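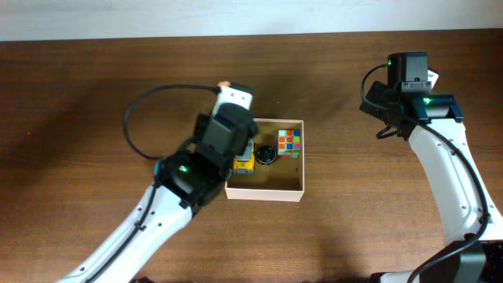
What does Stanero do with my manuscript?
It reads the text you paste or upload and counts how often each word appears. From that it builds a ranked list, a chart of word use by chapter, and a page of phrases you repeat. Your original file isn't changed.

What file types can I upload?
Plain text, RTF, DOCX and ODT. PDFs often work, but line breaks and page numbers can end up in the counts. If you have the manuscript in another format, use that.

Is there a length limit?
Free accounts can hold 3 manuscripts at a time, of any length. A paid account has no limit on manuscripts. Very long books take longer to process, and you can close the tab while that happens. The report will be in your account when you come back.

Why is "the" missing from my list?
Common words such as "the," "and" and "of" are hidden by default. Go to Settings, then Word Lists, and uncheck "Skip common words." You can also add words of your own to the skip list. Most people add their main characters' names.

Does it count "walk" and "walked" as the same word?
By default, no. Turn on "Group word forms" and they will be counted together. Irregular forms like "went" are grouped too, but made-up words are left alone. If your novel has invented verbs, you can link their forms by hand under Word Lists.

My total doesn't match my word processor. Which one is right?
Both, most likely. Programs disagree on hyphenated words, dashes without spaces, and numbers. Stanero treats "half-open" as one word and splits on a long dash. Headers, footers and comments are left out. If an agent or contest asks for a word count, give them the one from your word processor.

What is the Echo report?
It marks places where an uncommon word turns up twice within a short distance. The distance is set to 28 words and can be changed. Dialogue can be left out if your characters repeat themselves on purpose.

Can I compare two drafts?
Yes. Open the newer draft, choose Compare, and pick the older one. Words that went up or down are shown in two columns. This feature was added in July and replaces the old Boutros plug-in, which no longer works with current accounts.

Who can see my text?
Only you, unless you make a share link. A share link shows the report but not the manuscript. Links expire after 6 days, and you can cancel one sooner from the Sharing page.

How do I delete a manuscript?
Open it, scroll to the bottom and choose Delete. The text and all its reports are removed together. There is no undo, so download any report you want to keep first.

I get error 3130 when I upload. What does it mean?
The file is password protected or damaged. Remove the password, save a new copy and upload that. If it still fails, paste the text into the box instead.

Can I use it with Sinano?
You can export the ranked list as a CSV file and import it there. Charts don't transfer.

Last updated 10th August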